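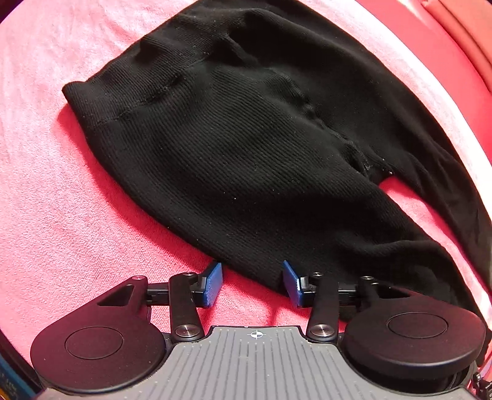

Folding Knitwear on a Soft Surface: Project Report
Ka-ming Ko
Module: Textiles and the Home, July 2024

1. Background

Most folding guides assume a hard, flat table. In a small flat the bed is often the only surface big enough to lay clothes out on, so my project looked at how well dark knitwear can be folded on top of a fleece blanket. I was interested in two questions. Does the soft surface make the folds less accurate, and how much lint ends up on the clothes?

Ribbed knit was chosen because it stretches across the ribs and moves very little along them. A leg that has been pulled wider at one end will not lie level with the other leg, and the finished bundle leans.

2. Method

I used black knitwear and a pink fleece blanket spread over the bed. The black shows up lint clearly and the outline is easy to see against the pink. Each trial had the same steps:

Lay the garment out and smooth it from the waistband down.
Bring one leg over the other, matching the seams.
Fold the length in half, then in half again.
Press lightly with a flat hand and leave for 2 minutes.

I did 11 trials on the blanket and repeated them on a desk. I noted whether the edges lined up and whether the bundle stayed closed when it was lifted. The written instructions came from a handout called the Hallulley sheet, which was shared in our seminar group. I left out its last step (rolling) as it made comparison difficult.

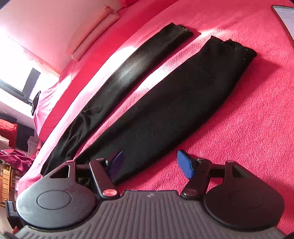

Smoothing took longer than the folding itself. Long, narrow pieces were the worst for this. The fleece grips the underside of the knit, so when the top layer is pulled straight the bottom layer stays where it was and a crease forms inside. Lifting the piece and putting it down again worked better than pulling.

Raw edges were another problem. Where the knit has no hem it frays, and there is no firm line to match up. For these pieces I matched the side edges and ignored the ends.

3. Results

On the desk the edges lined up in most trials. On the blanket they were out more often, usually at the second fold. The bundles did stay closed better on the blanket, as they did not slide when I let go.

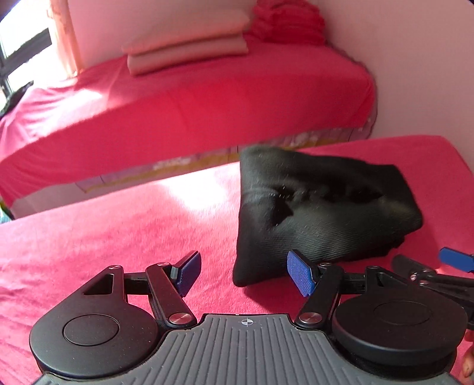

Thicker bundles sank into the bedding and were harder to get hold of at the base. I found it easier to pinch the sides near the bottom than to slide fingers underneath, which tended to bring a piece of blanket up too.

Lint was worse than I expected. I had planned to count the specks in a small square but gave up at 200, and used a simple light/medium/heavy score instead. Every blanket trial scored medium or heavy.

4. Limits and further work

There was only one blanket and one person folding. A cotton sheet laid over the fleece would probably deal with most of the lint and should be tested next. I would also like to try lighter colours.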